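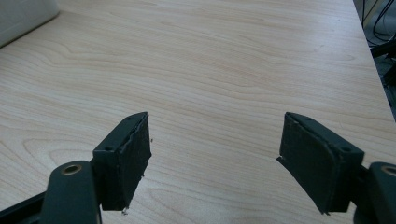
What does a waiting period do in a small commercial property policy?

It sets the length of time a business must be shut before the business income part of the policy starts to pay. At Herkby the standard period is 72 hours, and losses that fall inside it stay with the policyholder.

Dilruba Biswas has written and revised policy wordings for Herkby for 19 years, mostly for workshops, small manufacturers and repair shops. She spoke with Ezequiel Bañuelos for the Gukness trade bulletin in May, shortly after Herkby released the new edition of its small business form. The conversation dealt mainly with business income cover, which she considers the part of the form that buyers read last and claim on most awkwardly.

Biswas began with the difference between the two kinds of loss. "Property damage is the easy half," she said. "A machine burns, you look up what it costs to replace, you subtract the deductible. Business income is a forecast of what would have happened if the machine hadn't burned. Two accountants can look at the same books and come back with different numbers, and both can defend them."

The form pays net income plus continuing operating expenses. Net income is profit or loss before income tax. Continuing expenses are those the business can't stop paying while it is closed, such as rent, loan payments and the wages of key staff. A business that was losing money before the fire can still have a valid claim if its continuing expenses are larger than the loss it would have made anyway. Biswas said that brokers ask about this point more than any other.

"They assume no profit, no claim," she said. "Take a shop that would have lost $2,000 in the month with the doors open. Its continuing expenses are $2,955 for the same month. You add a negative number to a positive one and you get $955. That gets paid, subject to the waiting period and the limit."

Bañuelos asked how the waiting period works when a shutdown is partial. Under the older edition the clock started only when operations stopped completely. A shop that kept one bench running out of three could argue for weeks over whether the period had begun. The new edition starts the clock at the time of the direct physical loss and counts a slowdown as a suspension.

"The old wording said 'necessary suspension' and left it there," Biswas said. "Courts read that in different ways. Some wanted a total stop. We put a definition in the form, so now it includes a slowdown. It cost us something in expected claims, and the rate was adjusted for it."

She would not give the size of the adjustment. She did say that it was applied by class of business, and that the machine shop class moved more than the retail class, where a partial shutdown is less common.

A shorter waiting period can be bought. The options are 24 hours or none at all, and each carries an added premium. Biswas does not recommend the zero-hour option to most of her smaller accounts. In her view a firm with a few weeks of cash in the bank is better served by putting the same money toward a higher limit.

"The first three days rarely sink anyone," she said. "Month five does."

The discussion then turned to the period of restoration, which is the time the policy allows for repair or replacement. It ends on the date when the property should be repaired with reasonable speed and similar quality. It does not end on the date when the owner in fact reopens. If the owner waits four months to choose a contractor, those months are generally not covered. If the delay comes from a parts supplier, they generally are, provided the order was placed promptly.

Bañuelos asked what counts as prompt. "There's no number in the form," Biswas said. "I'd expect to see quotes requested within the first couple of weeks. Keep the emails. An adjuster with a dated request for a quote in the file has very little to argue about."

She described a claim under the Wadadero program, a group plan Herkby runs for tool and fixture makers. The insured had a small electrical fire in a control cabinet. The cabinet itself was a modest property claim. The replacement drive came from a supplier with a long backlog, and the shop could not finish parts without it. The business income payment ended up several times larger than the property payment.

"The insured had a limit based on three months of income," she said. "He'd picked it because a friend in the same trade had three months. The drive took five. We paid to the limit and that was the end of our obligation."

Extra expense cover might have helped, she added. It pays costs the business would not have had without the loss, such as renting equipment or sending work out to another shop. In the new edition it has no waiting period and applies from the moment of the damage. The insured on the Wadadero claim had the cover but did not use it until the third month.

Bañuelos asked about coinsurance, which he said his own readers write in about often. Biswas explained that a coinsurance percentage of 50, 80 or 125 refers to the share of one year's net income and operating expenses that the limit has to meet. The higher percentages are meant for businesses whose restoration period could run past 12 months. If the limit falls short of the required amount, the payment is reduced in the same proportion.

"People see 125 percent and think it's a misprint," she said. "If you have custom machinery and a building that needs permits, you can easily be down for longer than a year. Then it's a reasonable figure."

An insured can avoid the penalty by choosing the monthly limit option, which drops coinsurance and caps the payment for each 30-day period at a fraction of the total limit. The common fractions are one-third, one-fourth and one-sixth. Biswas said the option suits businesses with level income through the year. It works poorly for seasonal trades, where a loss in the busy period can run over the monthly cap while most of the total limit sits unused.

Herkby has also changed the worksheet that applicants fill in. It was moved last year to Xiao, the company's online rating system, and now asks for income by month in place of one annual total. Biswas expects some complaints from brokers about the added work. She said the monthly figures will shorten the adjustment of claims, as much of the time is now spent rebuilding those figures after the fact, sometimes from records that were damaged in the same fire.

"Store a copy of the books somewhere else," she said. "It's in the guidance notes on page one. It's been there since the first edition."

On dependent property, meaning losses caused by damage at a supplier or customer, the base form still gives only a small amount of cover. A higher amount has to be scheduled by name and address. Bañuelos asked whether second-tier suppliers, the ones who supply the supplier, could be added to the schedule. Biswas said that they could not under the current edition. An endorsement has been drafted but has not been filed, and she had no date for it.

The new form applies to policies at their first renewal. Policies already in force keep the older wording, including the older meaning of suspension, until that renewal comes up.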